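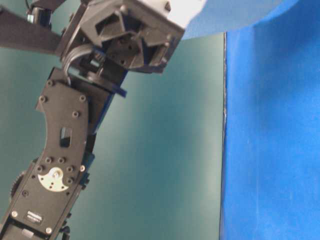 **retal_azul:** yo dejaría el verde azulado del fondo y cambiaría el azul del lateral. Las superficies con textura cogen polvo y se nota en cuanto pones una luz rasante.

**tornasol:** No sé si el panel azul es tela, desde aquí podría ser fieltro o cartón forrado. A mí me gusta cómo queda al lado del verde.

**retal_azul:** Sea lo que sea, liso se limpia mejor. Yo compré láminas Plandholm en agosto y les paso un trapo.

**marga_taller:**
> Yo compré láminas Plandholm

¿De qué grosor? Las mías, las Irnix, son de 2 mm y para hacer una curva como la de arriba no sirven, se marcan. Acabé con cartulina de 200 gramos, que dobla bien pero se comba en verano.

**retal_azul:** Las finas. No me acuerdo del número.

**tornasol:** La curva de arriba tiene el borde muy claro contra el verde. Si molesta, prueba a bajar la luz antes de comprar nada. Yo pasé a una bombilla de 850 lúmenes y se me arregló casi todo.

**marga_taller:** En eso no estoy de acuerdo - con menos luz el azul se apaga y parece gris. Mejor un difusor.

**tornasol:** Depende del azul. Con el mío no pasa.

**marga_taller:** Puede ser. En Dinelia venden muestras sueltas, pide dos tonos y los comparas en tu mesa.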